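Cletavby Community Help > Automation and Robotics > Methods

Reporting success rates for a disassembly policy when the cables are never in the same place

Posted by Piroska Vida

Our group is preparing a report on learned policies for taking apart discarded desktop computers. The task under review is the unplugging of a SATA cable, followed by release of the drive caddy. We ran 1109 trials under two conditions: wrist camera only, and wrist camera with a fixed camera added. The second condition scored higher overall. A reviewer at Flostitz has objected that cable position was not controlled between trials, and that the comparison is therefore weak.

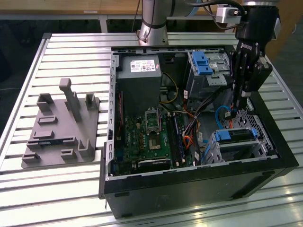

We did not want to tape the cables down, as the purpose of the study is to work with machines as they arrive from recycling. Is there an accepted way to report a result of this kind without repeating the whole series?

Edited 2025-05-21 to correct the number of trials.

Toivo Hakala

The reviewer's concern is reasonable, but a full repeat should not be required. If recordings of the starting state were kept, the cable position can be labeled after the fact. We used five classes in the Velovside study, based on where the connector sat relative to the drive bay and whether other wiring crossed it. Two people labeled each trial without seeing the outcome, and disagreements were reported in full.

Success may then be given per class and per condition. Please also state the number of separate computers used. Trials on the same case are not independent - a large total can rest on very few machines - and the intervals should be computed by resampling whole machines. Unplugging and caddy release should appear as separate figures. A failed unplug ends the trial early, and a single combined score hides this.

Sirkka Peltonen

Tape the cables. We did, and review went faster.

Tiina Laitinen

I would support the labeling approach described by Toivo Hakala, with one addition. A small paired series is advisable: set the cable by hand, run one condition, restore the cable against a reference photograph, and run the other. Eight starting positions were sufficient for our own reviewers. The order of the two conditions should be drawn at random for each position, and the paired results should be kept in a separate table from the main series.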